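Tape a Grid Before You Sort
January 2025

I have a kitchen table, a basket and a bad habit of dropping everything I carry in on the nearest flat spot. Fruit, mail, dog toys, the lot! What cured me (mostly) was blue painter's tape. You mark off the tabletop in squares and every kind of thing gets its own.

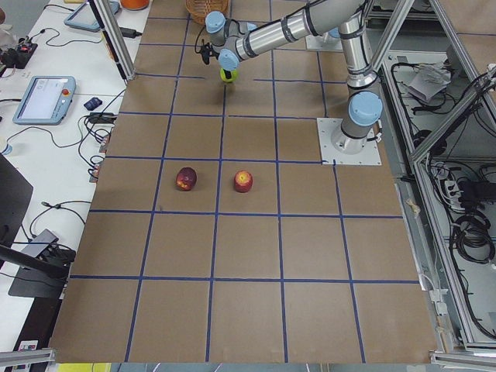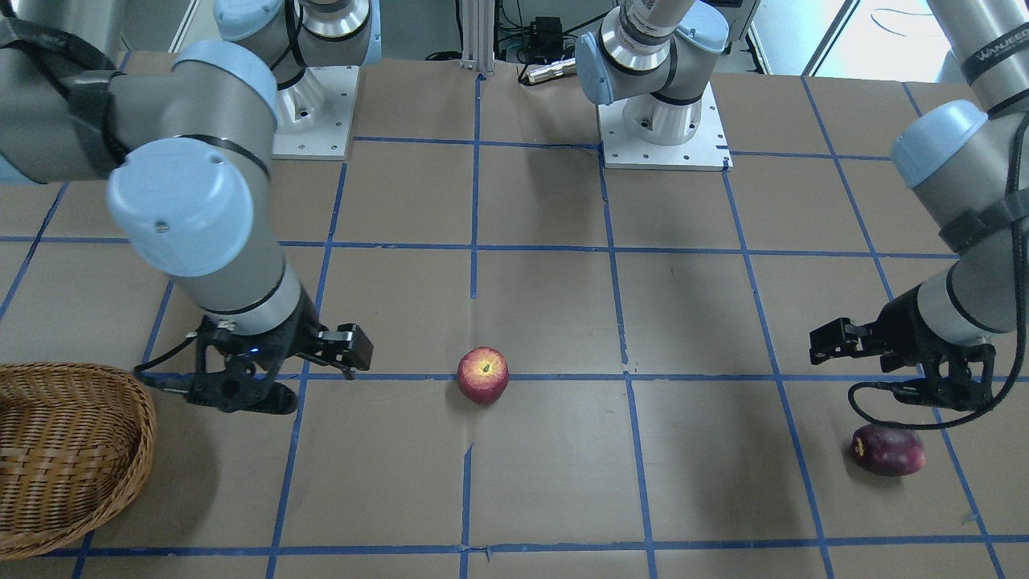
Blue tape lines, and they don't have to be perfect 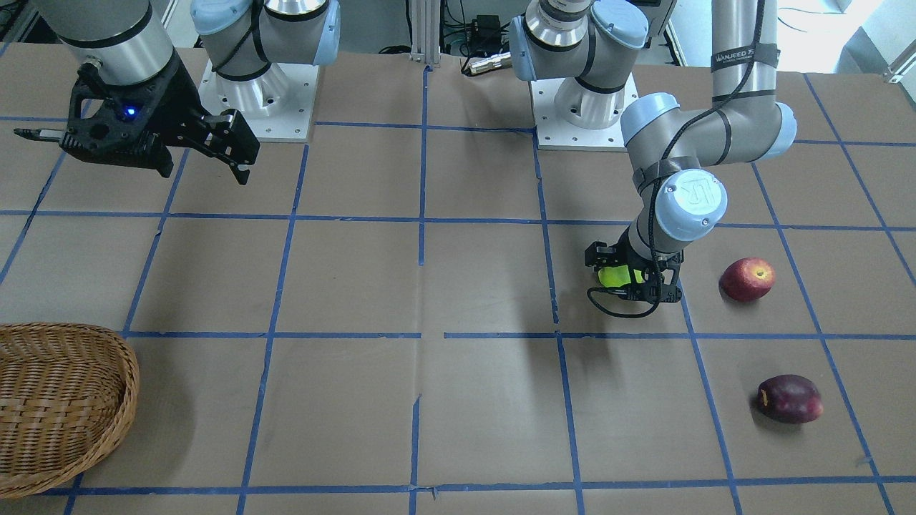
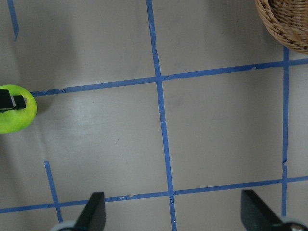 My first grid took me 19 minutes and it was crooked as anything, but it works fine crooked. I start with the long strips, then run the short ones across. If a piece tears, just lap the next one over it and keep going. My squares are about 6 inches on a side, and I wish I'd gone bigger, especially for apples and anything else that rolls.

If your table is nice wood, put paper down first and tape to the paper. I buy the Trerno rolls when they're on sale, and a Belero roll is a bit stickier, so I keep that one off the furniture. Press the ends down with your thumbnail or they'll curl up on your sleeve.

Pull the tape back slowly and low to the table, and don't leave it on until March like I did once on the Tuddale shelf. That took 2 evenings and a lot of cooking oil to clean up!

Baskets go along the edge, so the middle stays open for sorting. Next I'm trying the same thing inside the junk drawer.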